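Speaker notes - "Where does the time go? Tracing a two-arm stack" - Radwa Naciri
30 minute slot, leave the last bit for questions

Opening

Hello, thanks for coming. Say who I am, say I work on the control side of Kener and have been living inside its log files since August. Mention that Covel is open on the laptop and I'll poke at it live if the projector behaves.

Ask for hands: who has had an arm that worked all morning and then went jerky after lunch? Wait for the hands. There are always more than you expect, which cheers me up every time.

The question for the talk is a small one. When an arm hesitates near an object, which bit of the software was it waiting for? I love this question because you can answer it with a stopwatch, if you put the stopwatch in the right places.

The stack in one minute (don't let this run to five)

Three processes. Dow takes in the wrist cameras and says where things are. The planner takes that and makes a short path for each arm. Kener runs the path at 800 Hz and doesn't care about anyone's feelings. Each has its own clock. Draw the three boxes on the whiteboard, and draw the queues between them as well - the queues are where the talk is!

Say clearly: Kener never waits. If no new path turns up it holds the last pose. From outside, a hold looks exactly like a controller fault, and I spent a good while tuning gains that had nothing wrong with them. Own up to this, people like it.

Wrist views

Why wrist cameras make this harder. The camera moves with the arm, so a late image is also an image from the wrong place. The gripper's own fingers hide part of what you want to measure. And the other arm can be in the picture too, so Dow has to know both arm poses at the moment the image was taken, and must not use the poses from when it got round to looking.

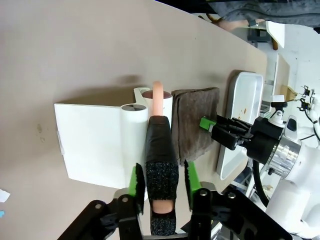
The second arm comes in from the right, towards the brown cloth.
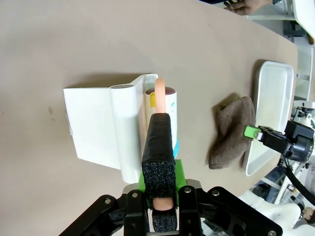

So, time stamps. We used to stamp an image when it arrived in Dow. Now we stamp it at the driver, as early as we can get hold of it, and look up the joint angles for that moment from a ring buffer. Two lines of thinking and a fortnight of work. Show the before and after plot here. Point at the wobble in the top trace, let people look, then show the bottom one.

The bug

Tell this slowly, it's the fun part.

We had pauses of 179 ms. Very regular length, very irregular timing. Everyone had a theory. Mine was the network (it's always my theory). Covel lines up the traces from all three processes on one axis, and the moment we had that, we could see the planner sitting idle through every pause. It had a finished path in its hands and was waiting for a lock.

The lock belonged to the scene table, which both arms share. When Dow wrote a new pose for something soft, cloth mostly, it rewrote the whole outline while holding the lock. Rigid things are one pose and a quick write. Cloth is a long list of points. So the left arm stalled on its own job while Dow was busy with cloth it was never going to touch.

Pause here. Somebody usually groans.

The fix: Dow builds the new outline off to one side and swaps it in at the end. The lock is held just for the swap. Readers get either the old outline or the new one, never half of each. The pauses went. I put the gains back where they'd been to begin with.

What I'd pass on

Trace the waiting as well as the working. Our first traces only logged when a function ran, and a process stuck on a lock looked like a process having a rest.

Keep one clock. If you can't, log the offset and plot it, it drifts more than you think.

Give each arm its own copy of anything it reads at full rate. Memory is cheap, and arguing about locks is not.

Korkelmont question - someone will ask whether this holds on their setup. I think most of it does, but they run perception on a separate machine, so the offset matters far more. Don't guess at numbers.

If there's time: demo of Covel, version 2, load the short log, zoom to the first stall, click the lock. If the laptop sulks, use the saved plots at the end of the deck.

Questions. Repeat each one into the microphone.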